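Tomar staff teach the Iko system by hand
Press release, November 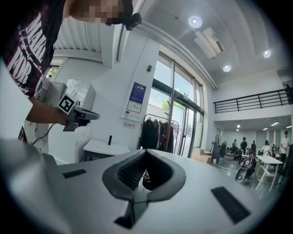
Less lifting, more say

Tomar is giving the people in its workshop a new part to play in automation: they show the machine how the job is done. Staff work through everyday handling tasks with a hand-held gripper, and the movements are used to train Iko, the system Tomar is building with its partner Deneo.

The team has recorded 3000 runs so far, and 16 members of staff have taken a turn. All of them will keep their jobs when Iko starts work. The plan is for it to take over the repeated lifting, leaving people more time for checking, repairs and training new starters.

"I've done this job for years and I'm still finding out how I do it," said Digby Faulkner, workshop lead. "People are coming to me with ideas before the first tea break. It's lovely to see."

The first trial shift begins on Thursday at 7 am.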